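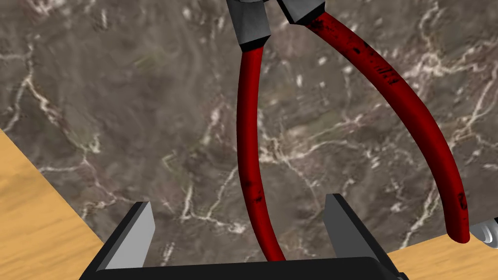
图1 腕部视角渲染帧:大理石台面上的红柄钳子,夹爪张开。

Liseo 开放日演示数据,说明文件

一、来源
本目录收录 Plarent 在 Grorkcombe 开放日上演示的仿真抓取记录。日期为4月20日。现场放的全部是渲染画面,没有实体机械臂上台。宣传单上写的是“面向真实车间的通用操作”,请读者自行对照下面的内容判断。

二、规模
共473条轨迹,来自5个任务模板。主办方口头介绍时用的词是“海量”,本文件不沿用。其中48条没有结束标记,我们保留原样,放在 incomplete 子目录,使用前请先过滤。单条时长大约4秒,对需要多步操作的研究帮助有限。

三、画面与材质
背景材质随机替换,包括石材、木面和各种瓷砖。讲解人反复强调这是“域随机化带来的鲁棒性”,但没有给出不做随机化时的对照结果。我问过两次,得到的答复是二月的内部版本里有,至今没有收到。

随机化的尺度也值得留意。同一种花纹在不同表面上的缩放可以相差很多,大块砖面紧挨着细密的小砖,真实房间里很少这样铺。

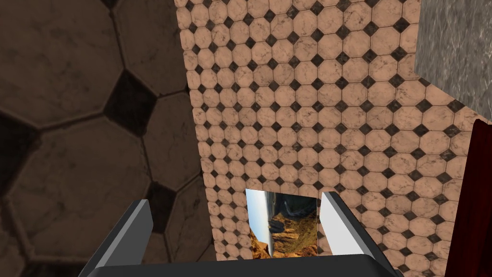 如果模型只是学会了忽略背景,这样做也许够用;如果下游任务要靠纹理估计距离,我会先做消融再谈别的。贴图库的来源和许可,演示方只说“都处理好了”,没有附清单。

四、标注
每条轨迹带任务文本、夹爪开合量和成功标志。成功标志由仿真器自动写入,判定阈值未公开。现场大屏滚动的“成功率”没有说明分母,我们没有收录这个数字,也不建议引用。

五、已知问题
1. 部分视角离物体太近,目标只露出一部分。
2. 任务文本由模板生成,措辞重复,不适合评测语言理解。
3. 接触力没有记录。问及原因,答复是“路线图上有”。
4. Quiroga 渲染器的版本号在元数据里有两种写法,尚未统一。

六、适用范围
可用于检查数据读取流程、预训练视觉编码器的小规模试验。不建议据此声称任何真机性能。开放日的问答环节有人问能否在实物上复现同一任务,台上的回答是下次再来看。下次的时间没有公布。

七、更新
收到对照结果或阈值说明后会补进本文件。轨迹文件本身不再改动,发现标注错误请提交修订表,注明轨迹编号和帧号。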